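Home | Guides | Kitchen and Dining | Wood Care | Contact

How to remove white rings and dull marks from a wooden table

June 12, 2020
By Damian Pawlak
76 shares | 22 comments

When my wife and I bought our first dining table, the seller told us that wood is patient. I did not understand him then. After some years of hot cups, wet glasses and one very bad evening with a pizza box, I understand better. Most of the marks which make people want to buy a new table are only in the finish, and the finish can be repaired at home in one afternoon.

Before you start, look at the colour of the mark. A white or cloudy ring means that moisture is caught in the top layer of the finish. This is the easy case. A black or dark grey ring means that water went through the finish and into the wood itself. This is a harder case and I write about it at the end.

What you need

An iron without water in it
Two clean cotton cloths, one of them thick and white
A soft paste wax, colourless or near to the colour of your table
Mild dish soap
Very fine steel wool (0000), only for stubborn marks

Step 1. Clean the surface

Put a few drops of soap in a bowl of warm water. Wet the cloth, wring it very well, and wipe the whole table, not just the mark. Old polish and kitchen grease make a film, and if you heat this film it becomes sticky. Wipe again with plain water and dry at once with the second cloth. Then leave the table alone for two hours.

Step 2. Test your finish

Choose a place underneath or on the inside of a leg. Put there a small drop of methylated spirits on a cotton bud and wait one minute. If the finish becomes soft, it is probably shellac, and you must be very careful with the iron. If nothing happens, you most likely have a varnish or a lacquer, and you can continue.
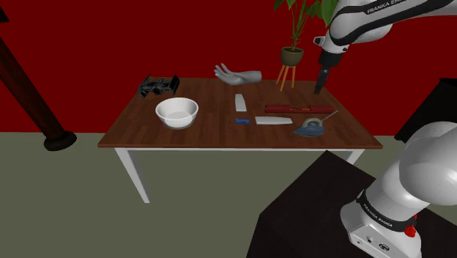

Step 3. Use the warm iron

Set the iron to the lowest heat and turn the steam off. Fold the white cloth in two and lay it over the ring. Press the iron on the cloth for five seconds, lift it, and look. Repeat until the ring becomes weaker. Many people lose their patience here and turn up the heat. Please don't do it. My neighbour Igor Wieczorek did, on his mother's sideboard, and the finish took the pattern of the cloth.

Step 4. Rub what remains

If you still see a thin white line, put a little wax on the steel wool and rub very lightly, always along the grain. Ten strokes, then wipe and check. The place will look more matt than its neighbourhood, and this is normal at this stage.

Step 5. Wax the whole top

Take a small amount of wax on a cloth and spread it thinly from one end to the other. Wait 20 minutes or as long as the tin says, then buff with a clean cloth. If you wax only the repaired place, you will always see it when the evening light comes from the side.

And the black rings?

For these you have to remove the finish, bleach the wood with oxalic acid and build the finish again. I did it once, with gloves, goggles and open windows, and I would think twice before doing it on veneer. For a table you love, ask a restorer for a price first.

How to keep the marks away

Coasters help, of course, but felt under vases and fruit bowls helps more, as these stay for weeks in one place. I wax our table every October, before we turn on the heating.

22 comments (showing 2)

Grażyna Kozłowski: Does the iron work also on an oiled table?

Damian Pawlak: Usually not so well. Try to rub in a bit of the same oil first and leave it overnight.

Previous: Squeaky chairs | Next: Choosing a paste wax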